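Open day at the Ngubane equipment loan store

October 21, 2023 | Posted by Refilwe Mnguni
Print this page | E-mail to a friend
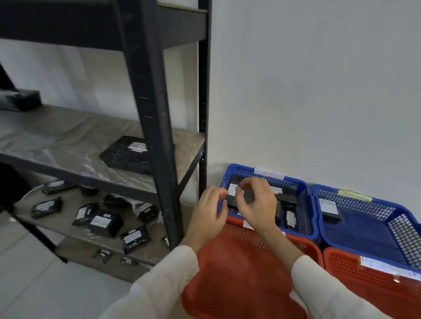

I have wanted to get a proper look round the Ngubane store for ages, so when the invitation came I said yes before I'd even checked the trains! For anyone who hasn't come across it, Ngubane lends out small electronic bits and pieces to schools, clubs and anyone else who signs up, and once a year they let people in to see how it all works.

Fatima Steyn took our group round. She has run the returns side for 8 years and I could have listened to her all day. Everything that comes back lands in a mesh basket first, and stays there till somebody has checked the label against the loan book. The baskets do so much of the work! There are blue ones and orange-red ones, with handwritten labels on the rims, and one of the blue ones says something like RETURN OVERDUE, which gave me a guilty twinge about a library book at home.

After the baskets come the shelves. I'm a great fan of plain black metal shelving (my husband has heard all about it) and I loved seeing the middle shelf covered in clear plastic sheeting. The bottom shelf was more of a jumble, all black cases and pouches and boxes. Quite a few have little white labels, and I can see why, when so much of the stock is black. Fatima says the labels peel in warm weather and they've been through several kinds. The latest comes from Garkberg and is holding up well so far.

We had a go at checking things in ourselves, which was the best bit for me. You read the label, find the line in the book, look the thing over and call out the number. I was slow! Mandla Potgieter got through his lot in no time and then came and helped with mine - very kindly, I should add. They have 1,200 items on the books altogether and 246 went out in April alone, their busiest month.

Tea was in the front office, with a very good lemon cake. I got talking to Unathi Fourie about mending, and she's hoping to start a repair bench next spring if they can find the space. I've put my name down already.

If you'd like to go next year, book early. There were 43 of us this time and the later groups had a bit of a squeeze on the stairs. Wear flat shoes, and do ask to see the loan book, the older pages are all in fountain pen.

Shared 8 times | 3 comments

Recent visits
A morning at the Skustier clock workshop
Vakum factory tour: hoses, brushes and a lot of stairs
Sølve Lindholm shows us round the Garkberg print room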